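22 shares 17 comments

Section 4. Teaching the cup task (Brinow kiosk, Vendville site)

The kiosk learns cup handling from the staff who used to do it, so set aside a morning per person. The roster still calls this "light duties". Your wrists may disagree.

1. Stand the cup holder on the table and load it with cups, bases up.

2. Take one jaw of the hand gripper in each hand. Let the cables hang clear of your feet.

3. Close the jaws on a single cup. Firm enough to hold it, gentle enough that a customer would still drink from it.

4. Move at the speed you'd like to be replaced at. Most people find they slow down at this step.

5. Repeat. The Darnau store handed in 2,857 goes before anyone asked about morning tea.

Note: Keep the patterned plates on the jaws uncovered. Thumbs wander.

CAUTION: Do not teach the kiosk your shortcuts. It will keep them long after you've been moved to Customer Welcome.
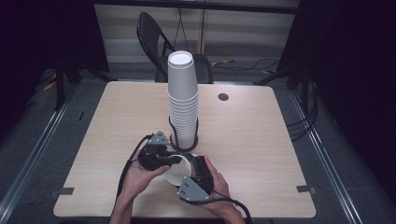 Siriporn Yensuk: I did 121 of these in July and my hours on the counter went down the same month. Could the manual say who decides that? Step 4 was funny the first time.

Hours are set by the site manager, under Section 9. Teaching time is paid at the counter rate and goes on the ordinary timesheet, in the column marked "Other".

6. When you finish, open the jaws, put the gripper back on its hook and sign the sheet.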